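Sticky Tables, Cloudy Cups and Other Summer Kitchen Advice I No Longer Believe

August
By the Arkside Kitchen Desk
Print this page | E-mail this page

Every summer the same tips come around again, usually with the word "hack" attached. Put vinegar on it. Put baking soda on it. Put both on it and watch it fizz. I have tried most of them on my own table and in my own sink, and I'd throw out more than I'd keep.

Start with the vinegar and baking soda mix, the one everybody swears by. The fizz is the two of them using each other up. What's left is mostly water with a little salt in it, and you could have had the water for free. Use baking soda by itself, as a damp paste, when you need some gentle scrubbing. Use vinegar by itself on hard water spots. Keep vinegar off marble and other natural stone, whatever the label on the fancy spray bottle says.
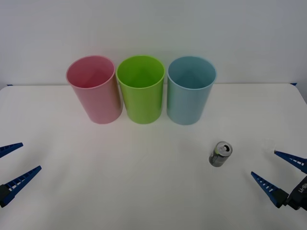
Soda rings are sugar, or they're sweetener and coloring, and either way warm water gets them. Lay a wet cloth over the spot, go do something else, and wipe it up when you come back. I bought a bottle of Wurnis table cleaner that promised to "lift" sticky spots on contact. It smelled like a hotel lobby. I still had to wipe twice, and the second time I used plain water to get the Wurnis off.

For a ring that has been there all weekend, add one drop of dish soap to the cloth. One drop. Most streaks people complain about are soap they never rinsed away, and then they go and buy something else to take off the streaks.

Then there's the spoon in the neck of the bottle, which is supposed to keep the bubbles in. I don't know who started this one. A spoon isn't a lid. If the bottle has a cap, put the cap on and put the bottle in the fridge, because cold soda holds its gas better than warm soda.

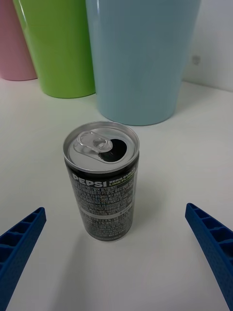
With cans you have fewer choices. The snap-on covers sold for them keep out wasps, and I'll give them that much. Keeping the fizz in overnight is another matter. I had a set of the Hegyi ones, and by morning the soda tasted like any other soda left out of the cupboard and opened the night before. Buy the small cans if you never finish the big ones. It costs more per sip, and I don't love saying so, but pouring half a can down the sink costs something too.

Foil over the top does as well as a cover for an hour in the yard. So does a saucer.

Plastic cups get the worst advice of all. Bleach them, boil them, put them in the freezer to "reset" the smell. Please don't boil a cup unless you know it can take the heat. Look at the bottom for a marking before you trust it to the dishwasher, too, and if there isn't one, use the top rack or wash it by hand.

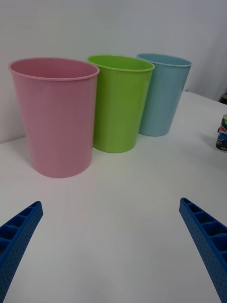

A cup that smells of last week's juice usually needs a longer soak and a proper drying. Fill it with warm water and a spoonful of baking soda, leave it overnight, rinse, and let it dry all the way before you put it in the cupboard. Stacking is where the trouble starts. Two damp cups pushed together will hold water for days, and then they stick, and then somebody pries them apart with a butter knife and scratches both.

If they're already stuck, stand the bottom one in warm water and put cold water in the top one. This is an old tip and one of the few I'd defend. Don't use it on glass with very hot water.

Cloudy plastic is a different problem. If vinegar clears it, it was mineral film. If vinegar doesn't, those are fine scratches, and no paste from Stukell or anyone else has ever brought a cup of mine back. Drink out of it anyway or use it for paint water.

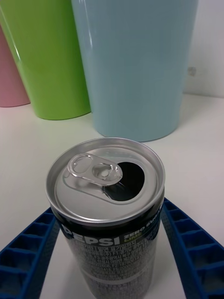 Reading time: 4 min.

Last, recycling. I was taught to crush every can flat, and plenty of places would now prefer that you didn't, at least where everything goes in one bin and gets sorted later. Check your own town's rules. A quick rinse is enough. I've seen people scrub cans with hot water and soap, which wastes both. Shake out the last drops, rinse, turn it over in the rack, and put it out once it stops dripping. If ants have found the bin already, wash the bin.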